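4/15/23

Vinh Bạch repairs the edges of old tablecloths, quilts and kitchen towels for a living, and he would like people to stop washing them so hot. He trained as a textile chemist, spent his early career in the dye lab at Varnum, and now works out of a two-room shop in Pevitz with his business partner, Nhung Phùng. The subject of our conversation was printed cotton, and in particular why the print goes before the cloth does.

"There are two kinds of print that people bring in," Bạch said. "One is dye, where the color is inside the fiber. The other is pigment, where the color sits on the outside and is held there by a binder. A pigment print fades because the binder cracks. People assume it's the sun. Sometimes it is the sun. More often it's the dryer."

He tests for this with a damp white cloth and light rubbing. Dry rubbing comes first, ten strokes, then wet. Color that transfers dry is nearly always pigment. Color that transfers only wet is usually dye that was never properly rinsed at the mill, and it will keep bleeding for years.

Phùng keeps the intake ledger, which stood at 3,388 entries on the morning I visited. Each entry records fiber, weave, print type, the visible damage and what the owner says about how the piece was washed. She treats the last column with caution.

"They say gentle cycle," she said. "Then I look at the hems. A hem that has been through a gentle cycle doesn't have that kind of abrasion along the fold."

The fold is where most failures start. Fabric at a hem is doubled or tripled, so it stands proud of the rest and takes the rubbing in the drum. The printed surface goes white along the ridge first, then the yarns break. By the time a hole is visible, the yarns on either side have lost most of their strength, and a patch stitched into them will pull out. 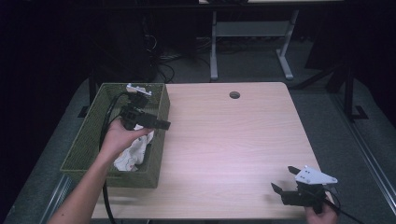 Bạch's washing instructions are short. Water at 30 degrees Celsius, a liquid detergent without optical brightener, and a drum no more than two-thirds full. He sets the spin at 800 rpm or lower for anything older than its owner. He does not use fabric softener on cotton. "It coats the fiber. The towel feels soft and doesn't dry anything. On a pigment print it can also soften the binder, depending on what the binder is, and you won't know what the binder is."

On drying he is stricter. Cotton tolerates heat while it still holds water. The damage comes in the last part of the cycle, when the cloth is nearly dry and the temperature climbs. He takes printed pieces out damp and finishes them flat or on a line in the shade, wrong side out.

I asked about home remedies for setting color. Vinegar, he said, does nothing for the dyes used on modern cotton. Salt does nothing either once the cloth has left the dye bath. For a piece that bleeds, he soaks it in plain cool water, changes the water until it stays clear, and accepts the loss. His record is 37 changes, on a red and navy bandanna print. Phùng did most of those.

"I did all of those," she said.

The two disagree on ironing. Bạch irons from the back with steam. Phùng prefers to press printed cotton dry under a second cloth, and she points to a set of eight napkins in the ledger, done half one way and half the other last October. She finds her four flatter. He finds no difference in the color, which was what he was measuring.

They agree on storage: rolled where there is space, refolded along new lines twice a year where there isn't, and never in a plastic bag. Starch comes out before anything goes on a shelf, as it feeds silverfish and stiffens the folds.

The shop takes new work on weekdays by appointment. Current turnaround for hems is two weeks. Quilts take longer, and Bạch would not give me a figure for quilts.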